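Losard to release 'lost' album in December, with new parts added

Tirkbridge folk-rock group Losard will put out an album in December that their label is calling "the great missing record" of the band's career. How missing it ever was depends on who you ask.

The album, titled Sugden after the street where the band shared a house, has 11 songs and will be released by Curnwood Records on vinyl and download. The label says the tapes were found in a cupboard at the home of the band's former drummer, Terence Fothergill, and had not been played in decades.

Long-standing fans may raise an eyebrow at that. Cassette copies of at least four of the songs have been going round for years, and one of them, "Low Water Lane", was a regular part of the group's set on their last reunion tour. It was introduced from the stage then as "one off the album we never finished".

Curnwood's announcement doesn't mention the cassettes. Asked about them, a label spokesman said the circulating versions were "rough rehearsal recordings of very poor quality" and that the December release would be "the first time anyone has heard these songs as the band intended".

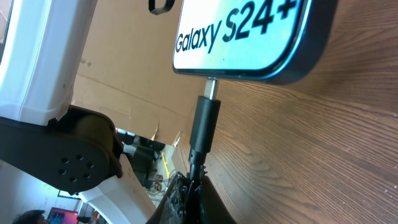 New guitars, new strings, old voice

What the band intended is a harder question, as the singer who wrote most of the songs is no longer in it. Brenda Fothergill left Losard shortly after the original sessions and has not performed with them since. Her vocals are on every track, and she has given permission for them to be used, but she took no part in the new work.

That work is considerable. Producer Afonso Bettencourt was brought in last year to finish the recordings, and the credits list fresh guitar, bass and piano on most of the album. A string arrangement by Asuka Hayashi has been added to two songs, including the closing ballad "Ferryman's Daughter", which on the cassettes is just voice and a single acoustic guitar.

"We only used what was already there in spirit," Bettencourt said in a statement. "Brenda's voice told us where everything should go."

It is a nice thought, and one that producers of this sort of record tend to have. Hayashi was a little more down to earth when she spoke to a local radio station earlier this month. She said she had been sent the vocal tracks with no notes, had written "what I'd have written for anybody", and had been pleased to find that the label kept nearly all of it.

Brenda Fothergill has made no comment beyond one line passed on by her publisher, wishing the band well.

Lionel Stockdale, who founded the group and is now its only original member on stage, said the old rhythm tracks had to be replaced because of damage to the tape. Terence Fothergill's drumming survives on five songs. He is credited on all of them.

"People will say we've messed about with it," said Stockdale. "But it was never finished. You can't spoil something that was never finished."

You can, though, and plenty of bands have. The one track released so far, "Hollow Fair", is pleasant enough, and the vocal is as good as anything Brenda Fothergill sang on the debut. It also has a shiny modern drum sound that seems to belong to a different song, and a guitar solo that goes on well after she has stopped. 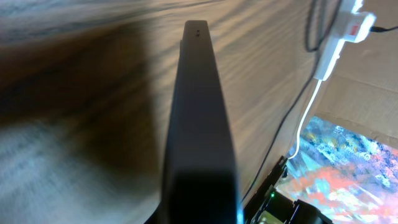
Dark grey gripper finger against creased beige fabric.

Limited, for now

The first vinyl pressing will be limited to 3,000 copies, each with a numbered sleeve and a printed essay by Stockdale. Curnwood would not say whether a second pressing is planned. The label's last "strictly limited" Losard title, a live set, has been back in stock twice.

An online petition asking for the untouched tapes to be issued alongside the new mixes had 3,827 names when we last looked. The label said it was "aware of the interest" and had "nothing to announce at this stage", which leaves room for a deluxe edition next year.

Losard will play the album in full at Tirkbridge Corn Hall in the week of release. A guest singer will take the lead vocals, and has yet to be named.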